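Home Features Materials Subscribe

The Slow Return of the Stone Worktop

By Hanne Østergaard

14 shares 3 comments

Natural stone left most small kitchens for reasons of weight. A slab 30 mm thick and 600 mm deep puts a heavy load on its cabinets, and older carcasses were never built to carry it. Rokik, which cuts and finishes stone at Molemau, now sells a 12 mm slab bonded to a backing sheet. Orders reached 948 last year, against 1332 for the full-thickness range.

Kasun Roy, who runs the finishing line, says the bond is the weak point. Each slab is loaded at mid-span and left for a week. Any that bow are sent back for cutting into tiles.

Sealing is the other cost. Granite takes one coat and needs little more for years. Limestone takes three, and lemon juice will still mark it. Fitters tend to advise against limestone near a sink – advice that buyers often ignore.

Colour is harder to control. Two slabs from the same block can differ enough to show at a joint, so Rokik numbers them in the order they are sawn. A mottled grey-brown hides a joint better than a plain pale stone, and it suits small pieces such as side tables.

A small table with a stone-textured top, in two rendered views.
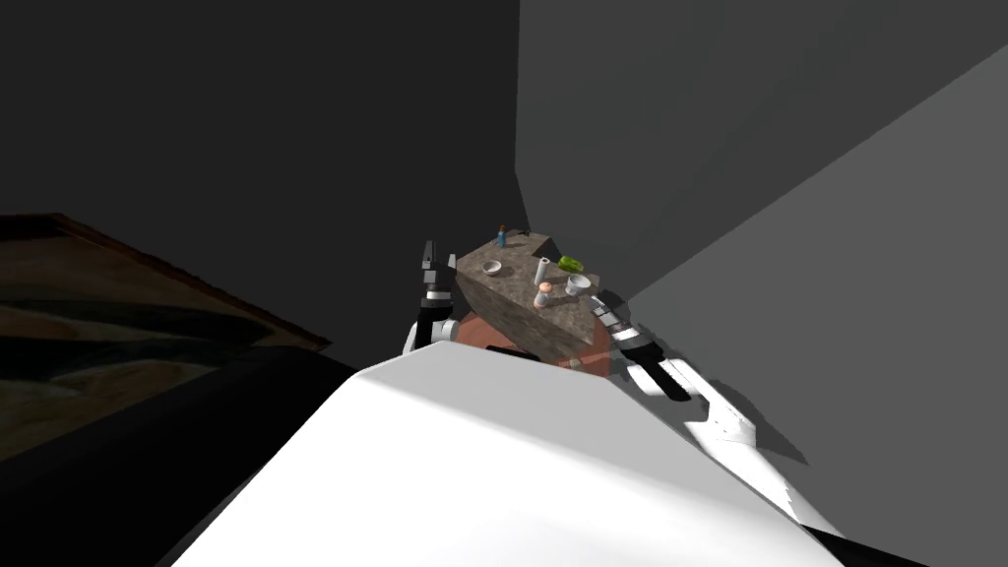
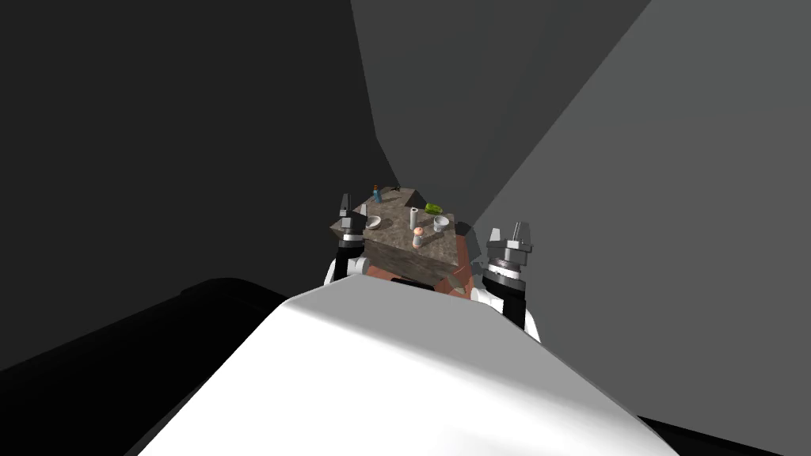 Prices have yet to settle. Alcides Quispe, a fitter who has worked with both thicknesses, expects the thin slab to fall in price once a second saw is running in July. Until then the wait is nine weeks, and offcuts are sold from the yard by weight.

3 comments Share Print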